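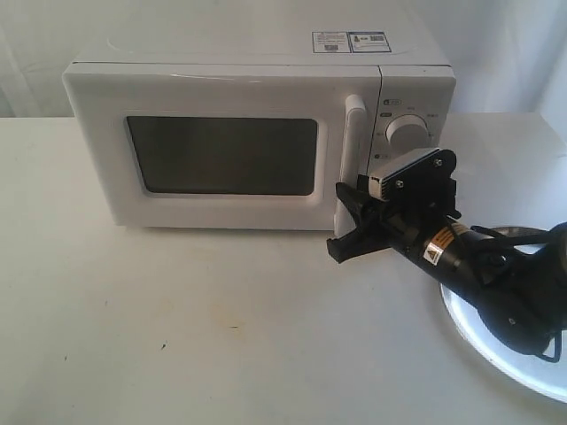 Werkstattbuch, Januar, kurz nach 16 Uhr
Die weiße Mikrowelle

So, die Mikrowelle steht. Weißer Tisch, weißer Stoff dahinter, weißes Gerät – ich hatte heute früh noch behauptet, das würde ich nie so aufbauen, und jetzt gefällt es mir doch ganz gut. Den Stoff habe ich nicht gebügelt, die Falten sind weich genug und stören mich nicht. Wer das anders sieht: Das Bügeleisen liegt im Schrank neben dem Waschbecken, unteres Fach, ganz hinten.

Das Gerät selbst kommt aus der Auflösung der Teeküche in der Balard-Etage und hat jetzt bei uns die Inventarnummer 2347. Die steht vorerst nur hier im Buch und in der Liste bei Plotance, einen eigenen Aufkleber klebe ich noch nicht drauf. Oben auf dem Gehäuse sitzen hinten rechts ja schon zwei nebeneinander, beide mit blauem Rand, und die bleiben bitte dran! Bei der letzten Putzaktion hat jemand so ein Schildchen mit dem Schaber abgezogen, und den Kleberrand habe ich eine halbe Stunde lang mit Spiritus bearbeitet.

Was ich an dem Ding mag, ist der Griff. Ein richtiger senkrechter Bügel rechts an der Tür, lang und rund, da kann man hinfassen, ohne erst eine Taste zu suchen. Das alte Gerät von Prustine hatte nur den großen Drücker unten, und der ist uns zweimal hängen geblieben (einmal mit meiner Suppe drin). Und ein Drehknopf! Ich bin ein großer Freund von Drehknöpfen. Die Beschriftung drum herum ist allerdings winzig, zum Ablesen gehe ich inzwischen mit der Nase fast bis ans Bedienfeld. Vielleicht male ich mir für die Einstellungen, die wir ständig brauchen, zwei Punkte mit dem Lackstift dran. Muss ich noch fragen, ob das jemanden stört.

Wasserprobe von heute Mittag, damit es irgendwo steht: 200 ml Leitungswasser im Glasbecher, Becher samt Wasser 489 g auf der Küchenwaage. Höchste Stufe, zwei Minuten. War danach ordentlich heiß, Temperatur leider nicht gemessen, das Thermometer lag noch drüben bei Jiang. Also beim nächsten Mal noch einmal mit demselben Becher und dann mit Zahl. Der Drehteller lief ruhig, kein Schleifen, das leise Klackern am Anfang war der Laufring, der saß schief. Wieder eingesetzt, Ruhe.

Sauber gemacht habe ich innen mit Essigwasser und Schwamm, außen nur mit dem feuchten Tuch. Am Sichtfenster lieber keinen Glasreiniger benutzen, der zieht auf dem dunklen Fenster Schlieren, die man bei dem Licht am Tisch sofort sieht. Den Spalt oben an der Tür bin ich mit einem Wattestäbchen entlanggegangen, da kam mehr raus, als ich wissen wollte.

Offen:
– Thermometer von Jiang zurückholen
– Wasserprobe wiederholen
– zweiten Glasbecher besorgen
– Anleitung suchen, im Ordner war nur die vom Wasserkocher
– Steckdosenleiste am Tisch tauschen, der Schalter wackelt

Ach ja, und bitte kein Popcorn darin machen, bis die Proben durch sind. Ich rieche das.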